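Plateau de table Flatmont 75 -- décor bois clair

Marque : Flatmont
Gamme : plateaux seuls
Profondeur : 75 cm
Décor : bois clair, veinage fin
Disponibilité : en stock à l'entrepôt, expédition sous quelques jours ouvrés
Vendu sans pieds ni visserie

Description

Le Flatmont 75 est un plateau de table vendu seul, à poser sur des tréteaux ou à visser sur un piètement à quatre pieds. C'est la référence la plus demandée de la gamme, surtout pour équiper des bureaux, des ateliers de couture et des salles de travaux pratiques. La profondeur de 75 cm laisse la place d'un écran et d'un cahier ouvert, et le plateau passe encore par une porte intérieure ordinaire sans qu'il faille le basculer.

Le panneau est en particules, revêtu sur les deux faces. Le revêtement inférieur est blanc et lisse. Il sert de contre-parement et limite le cintrage quand la pièce est chauffée d'un seul côté, par exemple contre un radiateur. Les quatre chants sont plaqués d'usine. Si vous recoupez le plateau, le chant coupé est à nu et doit être replaqué ou au moins verni avant la mise en service. Nous vendons le chant assorti au rouleau, en version thermocollante.

La surface est mate. Elle reflète peu l'éclairage du plafond et marque moins aux doigts que nos anciens plateaux satinés. Le veinage reste discret, dans le sens de la longueur.

Dimensions et charge

Longueurs proposées : 100, 140 et 160 cm
Profondeur unique : 75 cm
Charge maximale répartie : 63 kg, sur deux appuis
Angles : vifs, légèrement adoucis au toucher
Perçage : aucun, sauf option passe-câbles

La charge indiquée vaut pour un poids réparti sur toute la surface. Une charge concentrée au milieu, comme une presse ou un étau, demande un appui central ou une traverse. En 160 cm, nous conseillons la traverse dans tous les cas.

Compatibilité

Le plateau se monte sur les piètements Trunetti à quatre pieds et sur les tréteaux réglables Sutanto. Pour les cadres assis-debout, vérifiez l'entraxe de fixation avant de commander : les cadres Stedudia anciens modèles ont des pattes trop larges pour la version de 100 cm. Les modèles récents ne posent pas de problème.

Les vis ne doivent pas dépasser l'épaisseur du panneau moins cinq millimètres. Un avant-trou est nécessaire. Sans lui, la particule gonfle autour de la vis et le pied ne plaque plus. Évitez aussi de revisser plusieurs fois au même endroit. Si la table doit être démontée souvent, posez des inserts filetés -- ils sont proposés en accessoire, par sachet.

Entretien

Un chiffon humide suffit pour l'usage courant. Pour le feutre et l'encre, utilisez de l'alcool ménager sur un chiffon, sans frotter longtemps au même endroit. Les éponges abrasives, l'acétone et les crèmes à récurer sont à exclure : elles font briller la zone traitée et la trace ne s'enlève plus. Essuyez rapidement l'eau stagnante le long des chants, surtout si vous les avez posés vous-même.

La surface n'est pas prévue pour recevoir un plat sortant du four. Elle supporte une tasse, mais nous conseillons un sous-plat au-delà. Pour la découpe au cutter, prévoyez un tapis.

Plateaux bois clair en situation 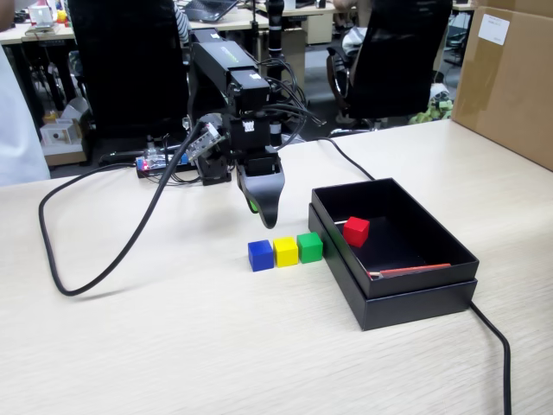
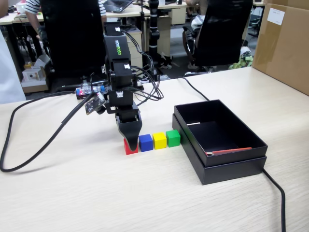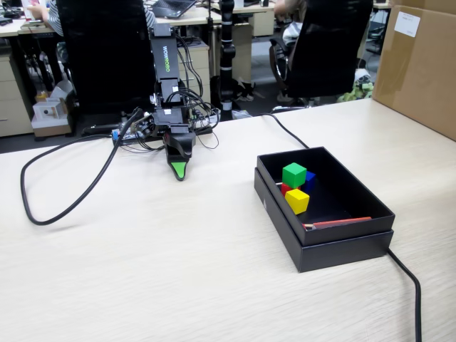 Options à la commande

Passe-câbles : perçage rond à l'arrière, à gauche, à droite ou au centre. L'obturateur est fourni, en noir ou en gris. Un plateau percé est considéré comme fait sur mesure et n'est donc pas repris.

Recoupe en longueur : réalisée à l'atelier, avec replaquage du chant. Comptez une semaine de plus. Donnez la cote finie, chant compris. Nous ne recoupons pas en profondeur, le veinage ne tomberait plus correctement sur les tables mises bout à bout.

Tables accolées : si vous alignez plusieurs plateaux, signalez-le dans le commentaire de commande. L'atelier les prélève dans le même lot. D'un lot à l'autre, la teinte peut varier légèrement et l'écart se voit en lumière rasante.

Livraison et réception

Les plateaux voyagent à plat, sous carton, avec des cornières aux angles. La livraison se fait au pied de l'immeuble ou sur quai. Les étages sont en supplément, à préciser avant l'expédition -- le transporteur ne monte rien s'il n'a pas la mention sur son bon. Ouvrez le carton devant le chauffeur et regardez les angles en premier, ce sont eux qui prennent les chocs. Toute réserve doit être écrite sur le bon.

Laissez le panneau à plat une nuit dans la pièce avant de le fixer, surtout en hiver.

Avis d'un client

« Une vingtaine de plateaux pris en 140 pour notre centre de formation. Montage facile sur les pieds Trunetti. Un angle abîmé à l'arrivée, remplacé sans discussion. Le mat est agréable, par contre la poussière claire ne se voit pas du tout et il faut penser à passer le chiffon quand même. » -- Oğuzhan Tokgöz

Renseignements

Pour les devis à partir de dix plateaux, demandez Ho-yin Poon au poste 502, tous les matins sauf le mardi. Indiquez la longueur, le type de piètement et l'adresse de livraison. L'atelier de recoupe est fermé en août ; les plateaux standard continuent de partir normalement pendant cette période.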